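Dining Room Trays Replaced

The Rekley House dining service has completed the replacement of its serving trays. The new trays are cream-beige, rectangular and rounded at the corners, and they will be used for all table service beginning in May. A total of 400 trays were purchased from Tranitz under the current supply agreement. 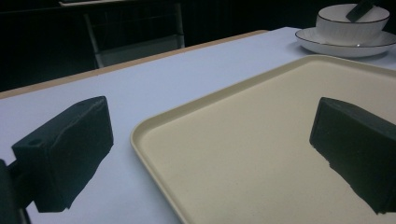 Rekley House Newsletter, Issue 176, page 4

Residents who take meals in their rooms are asked to leave the tray outside the door by 7:30 p.m. Bowls and saucers should be stacked on it, with flatware placed inside the top bowl. Trays should not be put in microwave ovens or kept for personal use.

The older trays have been withdrawn from the main dining room and the east lounge. Those in good condition will be offered to the Trusau day center.

Questions about meal service may be directed to Raghda Azar, Dining Services Manager, at extension 1338. Requests for a tray with handles should be made through Callum Ogilvie at the front office.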